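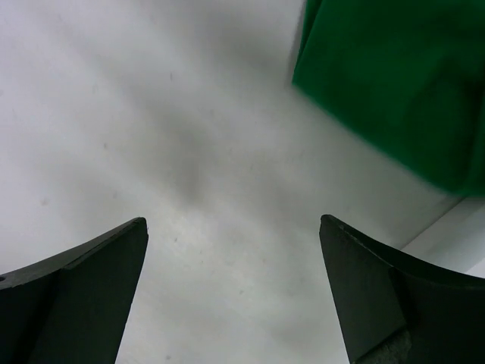
Manee Srisuk wrote in October: I have three bags of clothing at home and cannot tell from the leaflet which of it you will accept. Could the rules be set out in one place?

The answers on this page replace the leaflet and apply to all Gesden Textile Reuse collection points, including those at Begay and Rerar.

General

What is the Gesden Textile Reuse Program?
The program collects used clothing and household textiles from residents and passes them on for wear, repair or recycling. In the last program year it received items from 1,603 households.

Who may donate?
Any resident of the Gesden service area may donate. Proof of address is not required for household amounts. Businesses, hotels and schools should complete the bulk form first and wait for a confirmed delivery time.

Is there a limit on how much I can bring?
Each household may bring up to 12 bags per visit. A bag should weigh no more than 19 pounds when full. Heavier bags may be refused at the counter.

What we accept

Which items can be donated?
Clothing for adults and children, towels, bed sheets, pillowcases, tablecloths, curtains, belts, hats and paired shoes. Shoes should be tied together by the laces or held with a rubber band.

Do items need to be in perfect condition?
No. Items with missing buttons, small holes, faded color or a broken zipper are accepted and go to the repair or recycling stream. Please do not cut off labels, as the fiber content determines how an item can be recycled.

Do items need to be washed?
Yes. All textiles must be clean and fully dry. One damp item can cause mildew in an entire bag, and the whole bag must then be thrown away.

Should I iron or fold my clothing?
Ironing is not necessary. Loose folding is helpful but is not a condition of acceptance.

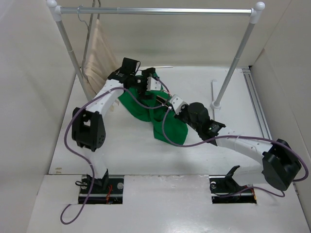
Green cloth, crumpled, on a white work surface.

Which items are not accepted?
Pillows, comforters, mattresses, carpet, electric blankets, and anything marked by paint, oil or solvents. Single shoes and single socks cannot be taken. Used uniforms are accepted only if badges and name tapes have been removed.

Can you take hangers?
Wire and plastic hangers may be brought separately, tied in a bundle of no more than 50. Please do not leave hangers inside garments that are packed in bags.
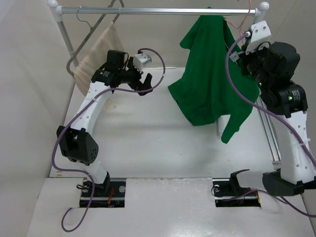

Towel on a wire hanger and a green garment on the rail.

What happens to donations

How are items sorted?
Items are divided by type and condition. Wearable clothing is offered through the program's exchange shops. Worn cotton is cut for cleaning cloths, and the remaining material is sold to recyclers by weight.

I donated something by mistake. Can I get it back?
Contact the collection point as soon as possible and give the time of your visit. Bags leave each site at 4 p.m. on the day they are received, and items cannot be traced after that time. Donors are asked to check all pockets before coming.

Can I choose who receives my donation?
The program does not reserve items for named persons or groups. Winter coats are the one exception – they may be marked for the Gumeo Coat Fund, and a tag is available at the counter on request.

Will I receive a receipt?
A receipt showing the date and the number of bags is given on request. Staff do not estimate the value of donated goods. That figure is the responsibility of the donor.
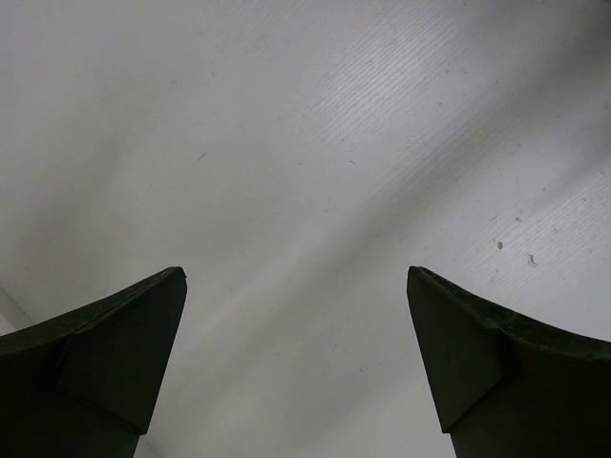
Receipts can be reissued within the same program year if the original has been lost. Requests should be made in writing and should name the collection point used.

Exchange shops

How does the exchange work?
Each item left at an exchange shop earns one credit, and each credit may be used for one item. Credits do not expire, but they cannot be sold or turned into cash.

May I try items on?
Fitting rooms are open at Begay and Rerar until half an hour before closing.

Contact

Questions about bulk deliveries should be addressed to Wafula Nyamweya. Questions about receipts and credits should be addressed to Duangjai Sangkhawat. Both may be reached through the front desk of any collection point during opening hours.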